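Search this site Search Go
Enter keywords

I Spent a Day at the Sedari Plant and Came Home With Opinions
By Charmaine Mofokeng
April 23, 2025
48 shares | 3 comments

So I finally got to the open day at Sedari! I've driven past that building for years on my way to my sister's place in Voswood and I always wondered what went on in there. From the road it could be a gym. They make small sensor boards for farm equipment – the kind that tells a grain dryer when to quit – and the company that owns them, Potgieter, decided this year to let people in to see the packing side since it's been partly automated. I signed up the minute the sheet went around at work.

Parking was a mess, by the way. Use the back lot if you ever go. The front one is all delivery trucks and a man in a vest waved me through it twice.

They gave us a badge, a hairnet and those stretchy covers for your shoes, and then we waited in the break room with coffee and very good lemon bars until our group was called. The break room has big windows onto the floor, so you could already see the arms going. I'd pictured something huge, like in car commercials, but these are bench size. One arm per bench, with a person working either side of it.

Our guide was a line lead who used to pack trays by hand herself. She told us that before the arms came in (that was December), packing meant picking up a board, turning it, setting it in a slot and pressing down with your thumb, all shift long. She held up her wrist brace, which she says now lives in a drawer. A couple of people in our group do similar work and you could see them nodding along.

What does everybody do now? That was the question I most wanted to ask, and somebody beat me to it. The packers load the arm, clear it when it stops, and check the trays as they come off. Two of them have moved over to repairs, which pays better but took a long course with a test at the end. One man retired a bit sooner than he'd planned, and she was pretty straight with us that he wasn't thrilled about it. I liked that she didn't skip that part.

The hours changed too, and I hadn't thought about that at all. They used to rotate benches every 40 minutes because of the strain, and everyone got to chat with everyone. Now you mostly stay with your own arm, and she said the first few weeks felt lonely. So they brought the rotation back, even though the work didn't call for it anymore, and people were happier. I asked if management had minded. She laughed and said they'd minded for a week.

The software that runs the arms is called Skonia, and we got to see the screen where new jobs are set up. I'd assumed a programmer would come in for that, but the packers do it! You pick the tray type, say where the corners are, and run it slowly with your hand near the stop button. Around 3 people on each shift are signed off to do it and more are training. A packer who'd been there forever showed us how she fixed a job that kept setting boards down crooked. She'd found that the fixture had a bit of play in it, which the engineers had missed, and she was so proud telling us. I'd be proud too.

There were grumbles, and I heard a few of them over the lemon bars when the guide was off with the next group. The arms beep too much. When one stops, the target on the wall keeps running, so a person feels behind even if the stop had nothing to do with them. And nights are thinner than they were, so if you're stuck you might wait a while for help. One woman said she'd take the beeping over the old thumb ache any day. The guy next to her said he'd take neither, and they went back and forth about it like they'd had the same argument plenty of times.

I came away liking it more than I expected, with some questions still hanging. I'd like to know what happens with new hires, and whether the repair course stays open once the first bunch is through it. The guide thought so but couldn't promise. I wrote both on the feedback card and asked them to email me.

If you go next year, wear flat shoes, eat before the tour (the lemon bars run out) and try to get into an early group, when the floor is busier. Ask to see the job setup screen, too, as it isn't on the regular route and we only saw it because someone asked.

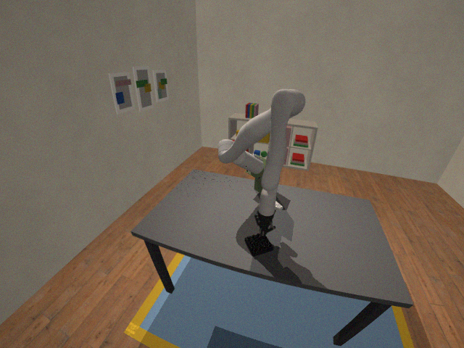

Does a packer need a technical background to work alongside one of the arms?

At Sedari most of them came straight from hand packing and learned on the job, and only the move into repairs called for a course and a test.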